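Somboon Waffle Throw and Bath Blanket

Home > Bed and Bath > Throws and Blankets > Somboon Waffle

Colours: Oat, Chalk, Slate, Tamarind
Price: £38
Item no. 977
In stock, sent out within 2 working days

We have been selling the Somboon for a good long while now, and it is still the thing I reach for when someone rings up and says they want a present for a person who has everything. It's a big, soft, squashy waffle knit that can't quite decide whether it's a blanket or a bath towel, and we've long since stopped asking it to choose. People wrap babies in it, people dry dogs with it (more on that further down, please read it first!), and my own lives on the back of the sofa from the first chilly evening until well into spring.

Chutima Paisan drew up the first one for us when we were still a market stall with a wobbly rail and a cash tin. She had grown fed up with waffle towels that looked lovely on the shelf and then came out of the first wash like a sheet of cardboard. Her answer was a looser knit and a softer yarn, and a great deal of patience, as we went through more trial pieces than I care to remember. A few of the early ones are still going strong as picnic rugs.

What it's made of

Pure cotton, knitted and not woven, which gives it that bit of stretch and lets it hang nicely over a shoulder or the arm of a chair. The yarn is combed before knitting so there's very little fluff, though you'll find some in the filter after the first couple of washes and that's quite normal. There is no coating or softener put on at the end. It feels a touch plain straight out of the bag and gets nicer with every wash, so do give it a little time before you make up your mind.

The edges are turned and stitched down with a matching thread. We tried a fringe one year. It tangled round everything in the machine, including somebody's best cardigan, and we quietly went back to the plain hem.

Choosing a size

Single: made for one person on a sofa, a cot, or the foot of a narrow bed. It also makes a very generous bath towel.
Double: covers the top of a standard double with a bit of a drop on each side. Rather a lot to lift when it's soaking wet, so we suggest this one for beds and chairs.

If you're stuck between the two, most people are happiest with the single. The price at the top of the page is for the single, and the double price comes up when you choose it from the box.

A word on shrinkage

It will shrink a little. All cotton waffle does, and ours does most of it in the first two washes, pulling up more along the length than across. The sizes we give are the sizes after washing, so when yours arrives it will look a shade too big. Please don't send it back for that! Wash it, dry it, give it a good shake by the corners and then see how you get on.

How to wash it

Warm wash, with colours of the same sort. Tamarind should go in by itself the first time, as it lets go of a little dye.
Use less powder than you think. Waffle holds on to soap, and a stiff towel is very often just a badly rinsed one.
Leave out the fabric softener altogether. It makes the cotton slippery and it won't drink up water properly afterwards.
Tumble on low or dry it flat over an airer. Hanging it from two pegs when heavy will give you two long ears, which do wash out in the end.
No ironing, ever. You'd squash all the little squares.

For pulled loops, and everybody gets one sooner or later, tuck the loop through to the back with a blunt needle. Don't snip it. Lurdes Leitão in our mending corner will put right a bigger snag for the price of the postage, and she is very quick about it unless it's July, when she goes to her sister's.

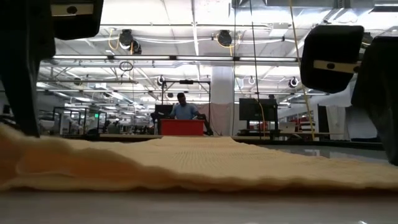 Waffle knit in beige, with the texture easiest to see where it lies flatter.

About the colours

Oat is the warm pale one and by far our steadiest seller. Chalk is cooler and cleaner, and looks very smart in a bathroom if you don't have small children or a cat. Slate is a soft grey with some blue in it. Tamarind is a deep reddish brown that Siriporn Sukprasert talked us into, and I was wrong to argue. Screens vary such a lot that we're always glad to post a snippet of yarn if you'd like to hold it up against your curtains. Just drop us a line with your address.

Dogs, cats and so on

Jirayu's spaniel has had one for ages and it has stood up well to mud. Claws are another matter, as the squares are just the right size to catch in. If yours is a digger or a kneader, you'd do better with our flat-weave Adora blanket, item no. 586, which is plainer and a good deal tougher.

Delivery and returns

Each one comes folded in a cotton bag with a drawstring, handy for keeping it in over the summer. Returns are fine if it's unwashed and you still have the bag. If something goes wrong with the stitching later on, write to Montri Inthanon at the shop and he'll sort out a repair or a new one.

The next batch of Slate is due on 30th March. You can order now and we'll send it as soon as it's unpacked.

Goes well with: Adora flat-weave blanket, Somboon hand towel, Somboon bath mat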